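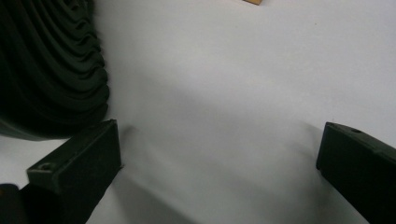

Pleated dark green fabric over the pale work surface, Trevent workroom.

Notebook entry, July, 09:40
Entered by: Firdevs Bilgin
Copied to: Serpil Altıntaş, Aishwarya Suvarna

Subject: handling and storage of pleated textiles, order 1661 (Lutidholm)

The purpose of the morning was to settle how dark pleated pieces are to be laid out, inspected and put away before the remainder of the Lutidholm order is released. The existing instruction, written for flat curtain lengths, makes no mention of pleats and has been applied inconsistently between shifts.

Work surface. Dark cloth is to be inspected on the pale surface only. Lint and pulled threads are easier to find at the outer edges of a piece when the ground behind it is light. The surface is to be wiped down before each piece is brought over, and the cloth used for wiping must be white and lint-free.

Laying out. Pleats are to be supported from beneath along their full length. Lifting by one corner opens the folds nearest the hand and is no longer permitted. Where a pleat has turned over on itself, it is eased back with the flat of the hand, working from the heading towards the hem. Pins are not to be used.

Colour. The very dark greens are difficult to tell from black under the ceiling lights. Sibel Kaplan has asked that shade be recorded at the window bench and checked against the card supplied by Kocabaş. Entries reading "dark" without a card reference will be returned.

Pressing. No steam until the supplier has confirmed the setting of the pleats. Letter sent to Stallari, ref. 446, reply awaited. Zlata Sydorenko to follow up by telephone.

Storage. Pieces rest for 60 minutes before being rolled, pleats running parallel to the tube, with acid-free tissue between turns. Maximum 12 pieces to a shelf. The lower shelf in the store is reserved for work still under query.

Outstanding:
Revised instruction sheet, first draft, A. Suvarna.
Replacement shade card, present one marked at the corner.
Width of tube for the longer pieces, to be agreed with S. Altıntaş.

Entry closed 11:15. F.B.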